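Opinion > Home & Work > Machines

Don't Fire the Janitor Yet

By the household columnist
June

My building has a storage cage in the basement, and on the cage is a padlock, and every few weeks I stand in front of it with a bag in one hand and a key in the other and do the job badly. The key goes in upside down. The lock swings. I put the bag down on the one damp spot on the floor. Then I go back upstairs and read that household robots are nearly here.

I would like one. I have wanted one since I was old enough to be told to dry the dishes. But I've grown picky about what counts as "nearly," and my test is no longer folding a T-shirt or pouring a glass of juice. Show me the padlock.

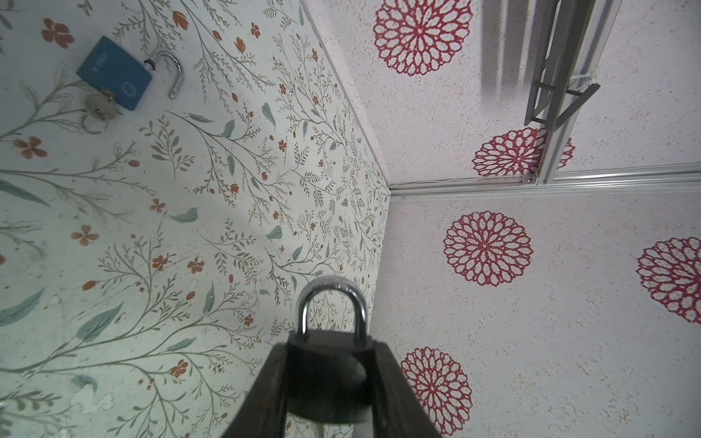 A black padlock in the gripper, a blue one lying open with its key in.

Think about what a padlock asks of you. It's small, it's smooth, and half of it is a loop that likes to swing wherever you don't want it. The key must go into a slot narrower than a grain of rice is long, facing the right way, and then be turned while something else holds the body still. A person does this by feel, in the dark, while complaining about something else. A machine with two stiff fingers has to earn every step. First it must get hold of the thing squarely. Then it has to know which way up it is. I've met grown men who skip the second part.

The sales talk glides past all this. Last year a company called Nevo sent me a brochure for a home helper that would "take care of the little things." The little things turned out to be carrying a tray down a hallway. That's a fine skill, and I have tables on wheels that can nearly do it. Argate, which sells to workshops, was more modest and promised only that its arm would sort 3,000 parts a shift, provided all of them were the same part.
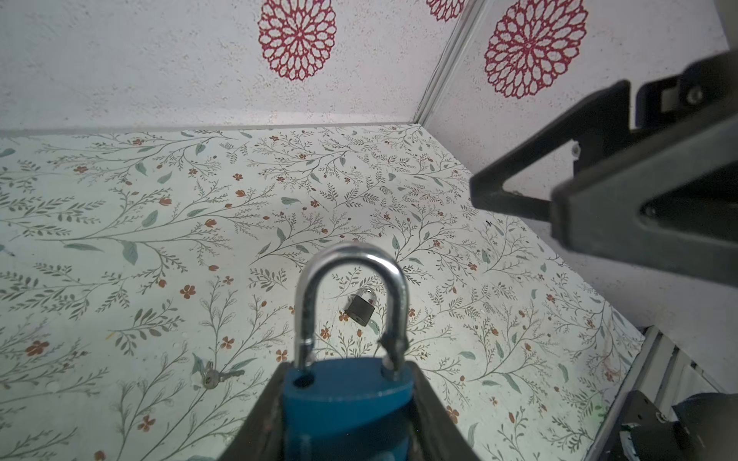

Keys are the worst of it, to my mind. A key lying flat on a surface is one of the great small insults. You can't get a fingernail under it, so you slide it to the edge of the counter and catch it as it falls, or you lick a finger, or you give up and call your spouse. I don't know what the metal-fingered version of licking a finger is. I look forward to finding out.

Still, I'm less of a grump than I was. I spent two years managing a tool crib in Zustberg, where we had 70 lockers and a coffee can of keys that fit other lockers, and I can tell you the human record is nothing to brag about. We cut off more locks than we opened. If a machine had been slow but steady at it, I'd have bought it lunch.

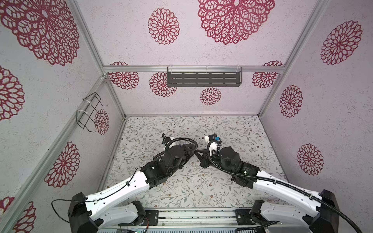
Two arms seem to me the right number, and I say so as the owner of two. Most of the chores I hate are holding chores: one hand keeps the jar still while the other does the work. A single arm on a cart can pick things up and put them down, and there its career ends. Give it a partner and you can at least start talking about lids, zippers, and locks.

So, can they do the chores yet? Mine, no. Ots, the hardware shop by my house, still has a person who comes out from behind the counter and opens the display case, swearing gently. I'd give her job a good long run. I'd also stop laughing at how long the machines take. I have seen my own performance at the basement cage, and I had a head start.

Comments

cratesandbarrels: Try it with gloves on in winter, then tell me who needs the robot.

mum_of_2: I don't care about padlocks. Call me when it can find the other sock.

oldbench: Worked a crib for years. We had the coffee can too. Pretty sure everybody's keys are in somebody else's can.

tillyreads: A table on wheels never sent me a software update, so that's one point for the table.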